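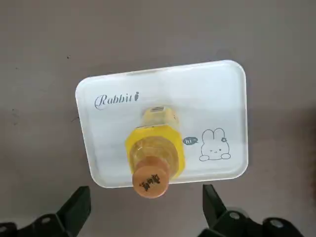

Tamsin Mahuika left a comment under my last post to say she'd never trust an agent's floor plan again, and did I know whether those little laser measures were worth the money or would a tape do? Her own sofa spent its first night in the front garden, so she has reason to ask.

Well, Tamsin, I've got one, and I've now dragged it round 11 viewings in and about Surkstead, so I feel qualified to go on at length. It's the Laduvik, the one with the rubbery sides and the belt clip, and it cost me £90 with the pouch. I could have spent a lot less. I could also have borrowed my brother-in-law's, but he wants it back the same day and house hunting doesn't work like that.

**What it does**

You hold the back end against one wall, press the big button, a red dot turns up on the opposite wall, press again and there's your measurement. That really is it. It'll do areas if you take two sides one after the other, and it'll do ceiling heights if you sit it on the floor pointing up (check for light fittings first, I got a very strange reading in one hallway and had a small panic about the bedroom above). You can swap between metric and imperial by holding the units button down, and I kept forgetting which way round I'd left it.

The big thing for me is that I can do a room on my own in less time than it takes the agent to tell me about the south-facing aspect. With a tape you need somebody on the other end, and the somebody is usually the agent, and then it all gets a bit awkward. Nobody wants to crawl behind a stranger's bed holding the metal bit.

**Is it accurate?**

For my purposes, yes. I tested it at home against a decent steel tape, along the landing and across the kitchen, and any difference was smaller than my ability to hold the tape straight. Where it struggles is bright sun. One conservatory on the Surkstead side of the river was a dead loss, I couldn't see the dot at all and the screen just gave me an error code until a cloud came over. It doesn't much like big mirrors either, or glass. If you're measuring up to a patio door, hold a folder or a bit of card against the glass and aim at that.

The other thing is skirting boards. Start with the laser down on the skirting and finish on bare plaster and you've lost a bit, and if you're trying to get a fitted wardrobe in that bit matters. I do everything at waist height now and write "no skirting" next to it so I don't have to remember later.

**The house with the odd sums**

I'd more or less fallen for a three-bed semi that Halliday had on at 1176 square feet. Lovely deep bay, original tiles in the porch, an airing cupboard you could live in. I went round with the Laduvik, came home, typed it all up and was a good way short. I went back over it twice thinking I'd missed a room. The plan had included the garage! Which is attached, fair enough, and there's a line in small type underneath saying so, but you'd have to be a more careful reader than me to spot it on a phone.

I rang Halliday and they were perfectly nice about it, and offered to send the measurements broken down room by room, which arrived the same afternoon. Worth asking for that anyway, whoever the agent is. Most of them have it sitting on file.
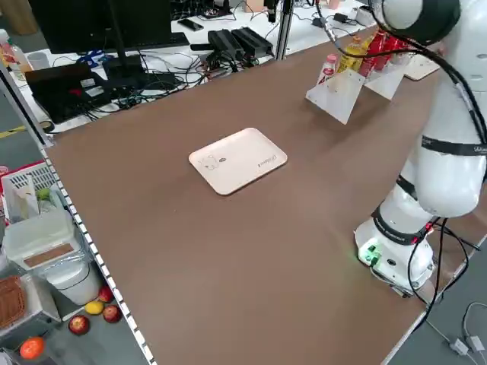 The room sizes themselves were fine, by the way. Every one of them matched mine, or near enough that I wouldn't argue. So I'm not saying agents fib. I'm saying the total at the bottom of the page can mean different things, and I wouldn't have known if I hadn't been stood there with my gadget out.

**The app**

You're meant to pair it with Narkell, which draws the floor plan for you as you go. I wanted to love this. When it works it's brilliant – you tap a wall on your phone, press the button on the laser and the number jumps across by itself. But it lost the connection on me at nearly every house, usually upstairs, and each time I had to go back out to the menu and start the pairing again while the vendor's cat watched. It also assumes every corner is a right angle, and anyone who has lived in an old terrace will be laughing at that. You can change the angles afterwards but it's fiddly on a small screen.

The free version lets you save 3 plans and after that you have to pay by the month. I didn't. I've gone back to a notebook with squared paper, one house to a page, and I've been much happier. The laser remembers your last few readings anyway, so you can do a whole room and write it down at the end.

**Grumbles**

The belt clip is useless, it pinged off on some stairs in the first week. The beep is very loud and I still can't find how to turn it down, only off. And it takes batteries, where I'd expected it to charge off the same lead as my phone. I haven't had to change them yet so perhaps I should stop moaning.

**Would I buy it again?**

Yes, I think so, but I'm looking at a lot of houses and I've got a piano and a very large dresser to find homes for. If you've only got the one place in mind, Tamsin, and it's only the sofa you're worried about, take a tape and measure the front door, the hall and the turn on the stairs. Those are what catch people out, and they're never on the plan. If you're still searching come April you can have a borrow of mine, as long as you bring it back with the pouch.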